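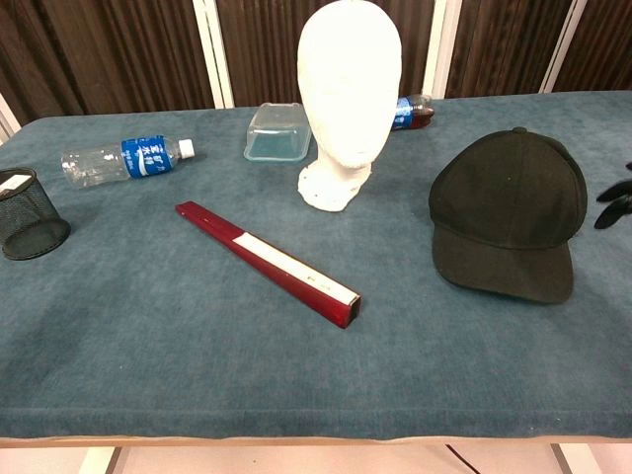
Asthorpe Tabletop Objects

A collection of short recordings of ordinary things on a covered table. This file says what the objects are, how they are named in the notes and what to watch for when using them.

Contents

The release has 2,293 recordings. Of these, 1,983 have a finished object list. The rest have a draft list only and are kept in the folder called pending. Please leave them out of any counts you publish.

Each recording comes with a plain text note. The first line gives the table covering, the second lists the objects and the third is for remarks. Many third lines are blank.

The table

The covering is a blue-grey cloth with a soft, slightly fuzzy surface. It folds over the front edge of the table and there is light wood below it. The cloth has darker smudges and worn patches, more of them towards the left and along the front. These are not objects and should not be labelled. An early version of the list had several entries reading "stain", which Ferdinand Oberholzer removed in December.

Object names

head - the white mannequin head on its short neck. It has no painted features. The neck and base count as part of it, including the lumpy part that spreads out at the bottom. Do not use "face" or "person".

tub - a small clear plastic food container with rounded corners. The blue of the cloth shows through the sides and bottom, so outlines drawn by colour alone tend to miss half of it. Go by the rim.

bottle_clear - the empty water bottle with a white cap and a blue label. The label has white Chinese characters, which we have not transcribed. Cap and label belong to the bottle.

bottle_dark - the bottle with dark reddish-brown liquid in it, also with a blue label. Lying behind the head it can be partly hidden. Label the part that shows and add the word "partial".

pen_cup - the black wire-mesh cylinder. It is listed even where only a slice of it is visible at the side.

Both bottles have blue labels, and this was the most common mix-up in the first pass. If the label is all you can see, write "bottle" with no ending.

Position words

Left and right are from the point of view of someone at the front of the table. "Behind" means further from that person. A bottle on its side gets the word "lying" and the direction of its cap, for example "lying, cap right". Anything else is taken to be upright unless the note says otherwise.

Known problems

Clear plastic is hard. Outlines for tub and bottle_clear are less reliable than the others, mostly along the bottom edge.

Older notes say "box" for tub. A search and replace has been run, but the Eder folder was locked at the time and still has the old word.

The spelling "grey" is used throughout. Notes brought over from Brondura had "gray" and a few may be left.

Changes

1.2 - bottle split into bottle_clear and bottle_dark. Position words added.
1.1 - stain entries removed. Pending folder set up.
1.0 - first release.

Corrections

Send them to Ferdinand Oberholzer at Grovier with the recording number and the line to be changed. One correction per line, please - long emails get lost.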